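Print this page | E-mail this thread
Photo Gear Talk > Bags, Straps and Supports
Todis travel tripod, two years in
Started by Riaan Mathebula, 16 Aug 2026
14 replies | 3 shares

Riaan Mathebula wrote:
I've been meaning to write this up for a long while, and a rainy afternoon finally gave me the chance. I bought the Todis travel tripod when I sold my old aluminum Radebe, which I loved dearly but which weighed about as much as my dog. The Todis has been up and down the coast path at Grurnthorpe with me more times than I can remember, mostly with a mid-size body and a 70-200 on top, and I'm still very fond of it. The legs go out smoothly, the feet grip wet rock, and it fits inside my carry-on if I take the head off.

My one real gripe is the center column. Raise it all the way in any kind of wind and you can see the wobble in live view. I keep mine down and stoop a little, and my back has opinions about that!

larchpocket wrote:
Lovely write-up, Riaan, thank you. I have to stick up for the Radebe, though. Mine has been dropped in a creek, left in a hot car and lent to my brother-in-law, and it still locks up like a bank vault. If I'm driving to the spot, I take the heavy one every single time.

Riaan Mathebula wrote:
No argument about how solid it is. But I walk to nearly everything now, and the tripod I leave at home takes very blurry pictures.

mossy_f8 wrote:
I'm going to be the grump here, sorry. I had the Todis for one winter and sent it back in February. The twist locks filled with sand on my second beach trip and one of them never turned properly again. For 630 dollars I want to be able to go to the beach.

larchpocket wrote:
Did you rinse them, mossy? Fresh water the same night, legs fully out, then let them dry before you close anything up. I do that with every tripod I own.

mossy_f8 wrote:
I did rinse them! Maybe not the same night, I'll give you that. I went back to flip locks and I'm happier. I can see from across a parking lot whether they're closed.

Riaan Mathebula wrote:
Fair enough, and I know flip locks suit a lot of people. For what it's worth, I take the twist locks apart at the end of every season and put a thin smear of grease on the threads. It takes an evening, with the radio on and a towel under everything so the little plastic shims don't roll away.

tansy_and_tri-x wrote:
Can I ask a beginner question? I mostly shoot indoors, slow shutter, window light, and I've got 2,000 miles of moving house ahead of me, so I only want to own one. Is the Todis overkill?

Riaan Mathebula wrote:
Not a beginner question at all, and welcome! Indoors you won't have wind to worry about, so the column matters a lot less.

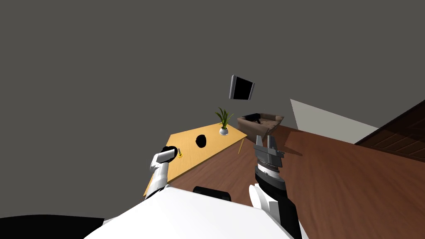 I'd still hang your bag from the hook under the column if you're doing long exposures on a springy floor, and use the two-second timer so your hand is off the shutter. If you can get to the Britstead store, ask to try it with your own camera on top before you spend the money. They were very patient with me when I did that.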